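Chapter 7
Folding and Putting Away

In this chapter
Why the bed is the best folding table in most homes
Folding a shirt into a long bundle, then a short one
Knits, seams and hems
Laying out a shelf or drawer
Key words: lay, smooth, long fold, short fold, hem, seam, stack

7.1 Before you start

Chapter 6 left you with a basket of clean clothes. Dry, we hope. If anything still feels cool at the seams go back and hang it up again, a damp seam in a closed drawer will smell by Sunday and then the whole drawer needs doing.

Folding is the step students skip. It's also the step graded hardest in the Runstead practical, 34 points out of the total, so please don't skip it.

What you need: a flat surface, wider than the widest garment. Decent light. Somewhere for the finished stack to go. That's all. Folding boards are covered in 7.6 and are optional.

Most people don't own a table big enough. Use the bed. Make it first, or at least pull the bottom sheet tight, get the blanket and pillows off and out of the way. A bed is softer than a table so the fold lines come out softer too. Fine for everyday shirts. For dress shirts see Chapter 8.

One thing about sheets. Wrinkles in the sheet push up into whatever lies on top of it, a big ridge will throw your fold off line. Run the flat of your arm across before each garment. Takes two seconds. A plain sheet in a color different from the clothes helps beginners see edges. Dark sock on dark blanket, you will lose it.

7.2 The long fold

The long fold comes first in nearly every method in this book (Bamotura, the Matsuda roll, plain shelf fold). Learn it once.

Lay the shirt face down. Smooth from the collar to the hem, then out to the sides. Bring one side in toward the middle, sleeve and all. Turn the sleeve back so it lies along the body. Same on the other side. You should have a strip, same width top and bottom, more or less.

Check the long edges now. A good one is a single clean line. Then check the ends, becuase the ends are where it goes wrong: a top that has rolled over on itself, a bottom corner that has slid out and is sticking off to one side. Tuck the corner under before going on. If you fold over it you get a lump, and the lump stays.
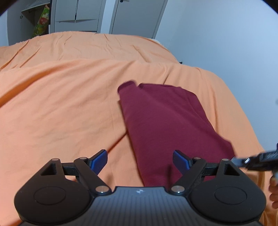

Fig. 7.1 A maroon bundle after folding. Neat line on the right edge; lower corner still loose.

Compare your own strip with Fig. 7.1. Would you pass it? Most graders would take the edge and send back the corner. Top end is a bit crumpled as well, small fault, smooth with two fingers.

Diagonal on the bed doesn't matter by the way. Students always ask. Square to YOU is what counts, so turn the garment or walk around the corner of the bed. Don't lean across, your back will tell you about it after the third load.

7.3 The short fold

Strip to bundle. Fold the hem end up toward the collar, stop a little short of it, fold again. Halves for a deep shelf, thirds for a drawer. Heavy sweatshirts halves only.

Press down with an open hand, don't rub. Rubbing drags the top layer and you're back to 7.2.

7.4 Knits

Knits behave differently. They stretch where you hold them and they slump where you don't. Never lift a knit by one shoulder or one sleeve to move it across the bed. If you must pick it up from a single point, for instance to find out which way round it is, pinch the cloth where it is doubled, lift a short way, look, put it down.

What are you looking for? Seams and hems. A seam gives you a straight line to work from, and a hem tells you which end you've got. Hems on knits like to roll. A rolled hem folded in stays rolled, so flatten it with your fingertips first. Fraying goes in the mending pile (Chapter 11) and not in the drawer, however tempting.
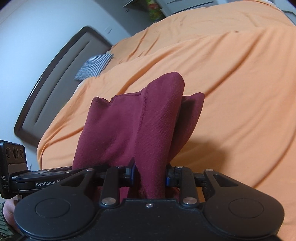 Fig. 7.2 Dark maroon knit lifted in a pinch. Note the stitched seam down the front and the rolled, slightly frayed hem at upper left.

Small creases near the pinch are normal. Let go and smooth them with the flat of the hand. Deep creases mean you held too tight or too long.

7.5 Stacks and drawers

Folded edge toward you, always. Open edges to the back. Heavy things at the bottom, and keep to one kind of garment per stack if theres room. The Justik drawer plan (worksheet 2, end of chapter) has you measure the drawer before folding anything. Do it that way. A drawer 425 mm deep inside takes a different bundle from a narrow one and refolding a whole load is no fun.

For the full table of fold sizes by garment turn to page 264.

Try it now
Take one T-shirt and one knit top. Long fold both on a made bed. Leave them alone while you read 7.6, then come back and look at the edges. Which one moved? Write down where.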